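Week 5 - pretend play & early language (cont. from last time, we got as far as object substitution)

Housekeeping: reading for next time is the Bendov chapter, skip the appendix. Response papers to Kelechi Babalola, not to me. Page limit is 2. Margins normal please.

## Recap, fast

- Pretend shows up in the second year, very simple at first. Drinking from empty cup. Sleeping for two seconds on the rug.
- Self first, then others. Child "eats", later doll "eats", later doll feeds the bear.
- Realistic props easier for younger kids. By three or so a block can be a phone, no problem.
- Remember: wide range. Do NOT write "by 18 months the child should" in your papers

## Scripts

Script = the order things go in. Get pan, put food in, stir, serve, "mmm". Adults have them for everything (restaurant, dentist, airport). Kids build them from routines at home and then play them back, often with pieces missing or swapped around.

What to listen for:

1. Single acts. Stir. Stop. Walk away.
2. Same act repeated across people - feeds mom, feeds self, feeds dog.
3. Two linked acts, order matters. Pour then drink.
4. Planned play. Child goes looking for the missing thing or announces it first: "I'm making soup."

Stage 4 is where the language gets intresting. Announcing = holding an idea that isn't on the table yet. Look for *gonna*, *need*, *let's say*, *and then*.

## The Tilik transcripts

Handed out in class, extra copies in the box by the door. Corpus is 3,139 child utterances, of which 993 were coded as pretend talk. Everything else is requests, arguing, songs, singing to the dog. Coding was done by Ylva Nordin and a second coder, they disagreed most on sound effects. Is "tsssss" an utterance? Ylva says yes if the child looks at a partner while making it. I go back and forth.

Codes you need:

- **N** naming ("carrot")
- **A** action ("cook it")
- **S** state or property ("too hot", "all gone")
- **R** role ("you be the baby")
- **M** meta, talk about the pretending itself ("not for real")

Can double code. A + S very common in kitchen play: "blow on it, it's hot."

M is rare under three, then climbs. Don't force it. "No!" is not M just because it happens during pretend.

## Props & vocabulary

Kitchen sets pull a narrow set of words, but they pull them often. Food names, *in*, *on*, *hot*, *more*, *done*. Good for verbs too, which are harder to learn than nouns in English (review week 3: verb meanings are gone before you can point at them). Doctor kits get body parts, blocks get *up* / *fall down* / size words.

Too many props = lots of N, not much else. Kids go into inventory mode. Fewer things out, longer turns. Trullel argues the opposite for mixed-age groups, see p. 2 of the handout, I'm not convinced, sample is tiny and the older kids do most of the talking.

Also the adult matters more than the toy. Compare:

- "What's this? What color is it?" -> one word back
- "Oh, I'm so hungry" + wait -> script starts

The waiting is the hard part. Count in your head.

Small pan, play kitchen counter: 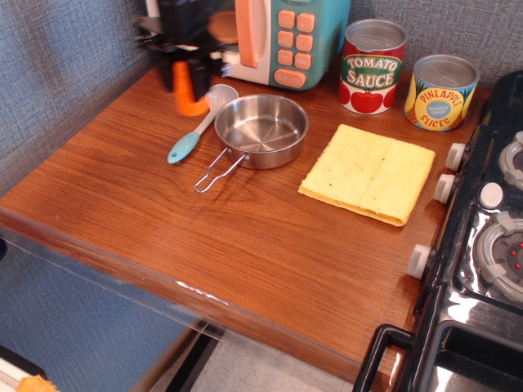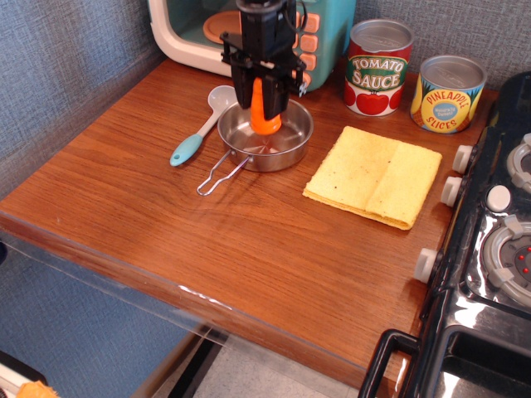
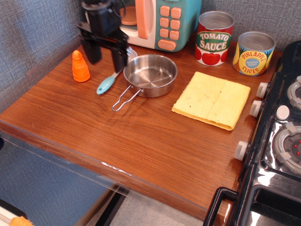
Ruwan Bhattacharjee objected in section that the waiting advice assumes a child who already talks a fair amount, and that with late talkers he would model a line first ("stir, stir, stir"), then wait. Fair. Add it to your notes under adult input. We'll come back to modeling vs. prompting in week 7 with the Orbán paper.

For next time: pick one page of transcript, code it, bring it. Pencil. Mark every spot where you weren't sure, thats what we will be talking about.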